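Flat gift box in the trolley: will it bend before I get it home?
Posted in Shopping & Gifts, Clovbridge Help Board

Romain Baudry
Hello all! My niece gets married in February and I've been choosing her present box and an envelope for the money. The box is large, flat and white with black looped patterns, and I do love it, but I worry about it riding in the trolley with everything else. I'm also torn over the envelope (yellow, lots of petals, priced 29.00). Too bright beside a black and white box? 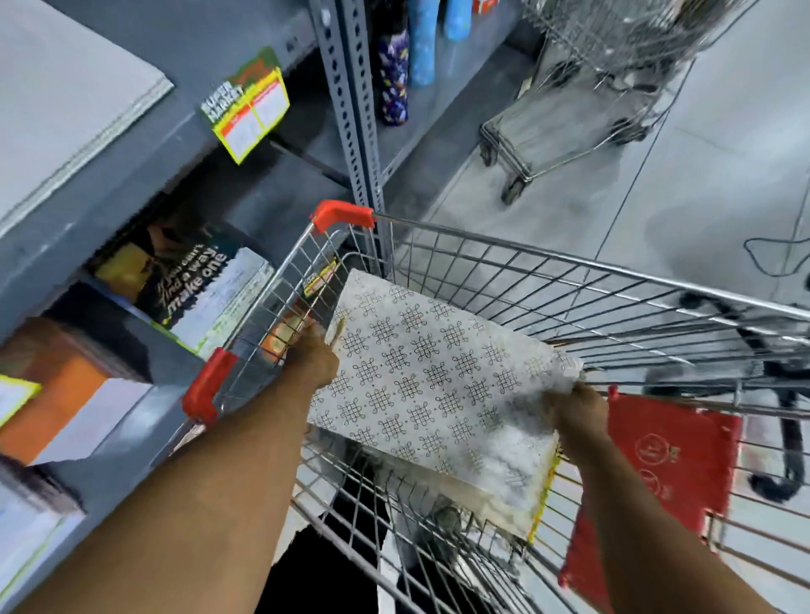
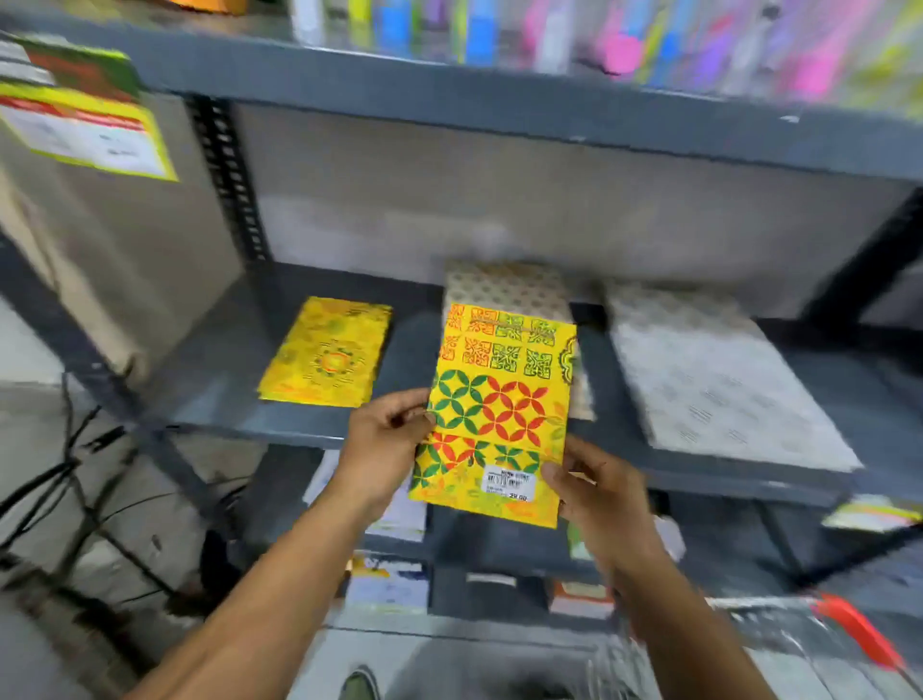 The box in the trolley, then the yellow envelope by the shelves

Thibault Guérin
Congratulations to your niece! I'd stand the box on its long edge against the side, heavy things at the other end, and carry it out by hand if the car park is bumpy. As for the envelope, go for it, weddings want a bit of colour, and the green and red will look lovely next to all that white.

Pacheco42
had one get squashed once. put it in last

Romain Baudry
Thank you both, yellow it is then!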